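Skatstead > Equipment > Two-arm bench units > Omon 2

Search products Go

Omon 2 two-arm tidy bench

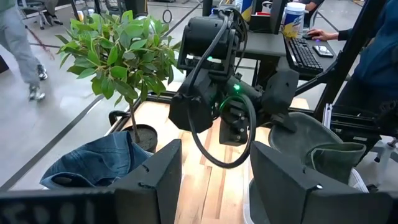

Can a machine do the laundry yet? Short answer, bits of it. The Omon 2 is a bench unit for people testing household and shop-floor chores – sorting, picking up, putting away. Two arms, one table, whatever mess you put on it. Clothing is still the hard part. A crumpled pair of jeans like the ones by the potted tree has no fixed shape, so the fingers have to find an edge or a seam before anything else can happen. A rubber boot on its side is easier, it keeps its shape and the opening gives you something to grab.

What it's good for now
Boots, shoes, tubs, boxed parts. Moving stuff from A to B. Our tester Elínborg Þórarinsdóttir ran the boot pickup 30 times in June and got 13 clean ones on the first go, then 22 after she changed the finger angle. Jeans folded properly: 4 out of 30. So no, don't sell the ironing board.

What it isn't
Fast. A full clear of a small table took 122 seconds on our best run and you'd do it in ten. Not for wet floors or outdoors. Leaves are a pain too – arms need teaching to go round a plant, budget an afternoon for that.

In the box
Both arms, cables, mounting brackets, spare finger plates, Plindeo control software (one seat, extra seats are seperate). Table not included.

Finger plates are a wear item. Marinescu soft pads fit, grey or black, grey is back-ordered.

Lead time almost 13 weeks at the moment. Prices on request, ask for Poul Bergmann and tell him what chore your trying to get done, he'll say if it's a no.

Last updated: June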